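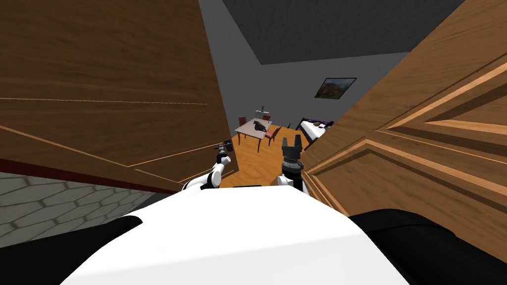 Setimex Mudanzas · Departamento de Tarifas y Presupuestos
Hilo sobre cómo se calcula el precio de una mudanza entre ciudades. Lo firma Noemi Mbeki. Los importes salen de nuestra tarifa vigente desde octubre.

1/ La base es el volumen en metros cúbicos, medido con todo embalado. Un piso de dos dormitorios que presupuestamos la semana pasada dio 15 m³ en la visita y 12 m³ tras descartar dos armarios.

2/ El peso solo entra en la fórmula con cargas densas: libros, archivo, maquinaria. A partir de 318 kg por metro cúbico se factura por peso.
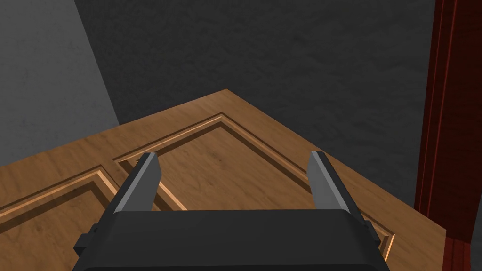
3/ Distancia. Se mide de puerta a puerta por la ruta del camión. Los primeros 100 km van incluidos en el servicio; el resto se cobra por tramo completo.

4/ Accesos. Planta, ascensor, ancho libre de paso y distancia del portal al camión. El ancho se toma con la hoja abierta, de canto de hoja a marco – no de marco a marco.
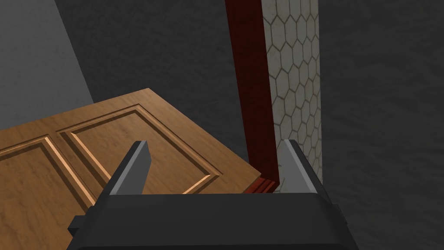

Si un mueble no pasa, hay dos partidas posibles: desmontaje o elevador exterior. El elevador se cobra por media jornada y el permiso de ocupación de vía va aparte.

5/ Carga compartida. En la ruta Warnis el grupaje sale más barato, con una ventana de entrega de cuatro días. Sin fecha fija no hay penalización por retraso dentro de esa ventana.

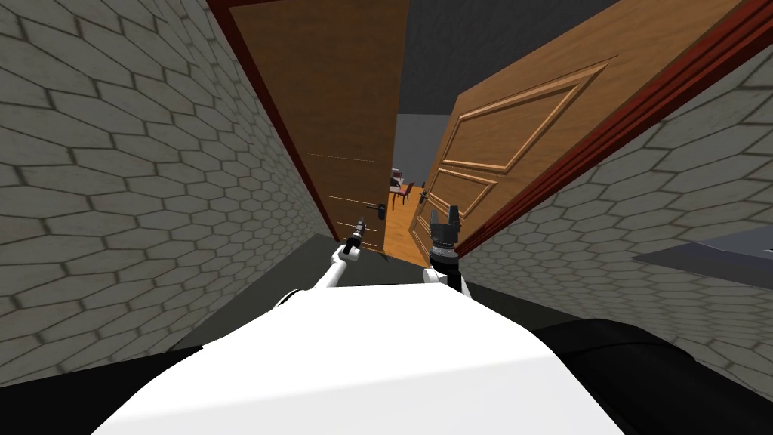
6/ Seguro. La cobertura estándar va por volumen. La ampliada exige inventario valorado y firmado antes de la carga. Lo embalado por el cliente queda fuera salvo siniestro del vehículo.

7/ Guardamuebles. Se factura por módulo y mes natural. La entrada y la salida del almacén de Crenshaw son dos movimientos y figuran en líneas separadas.

8/ Para comparar presupuestos: mismo volumen, mismos accesos, mismo seguro, IVA desglosado. Si falta el volumen por escrito, pedidlo.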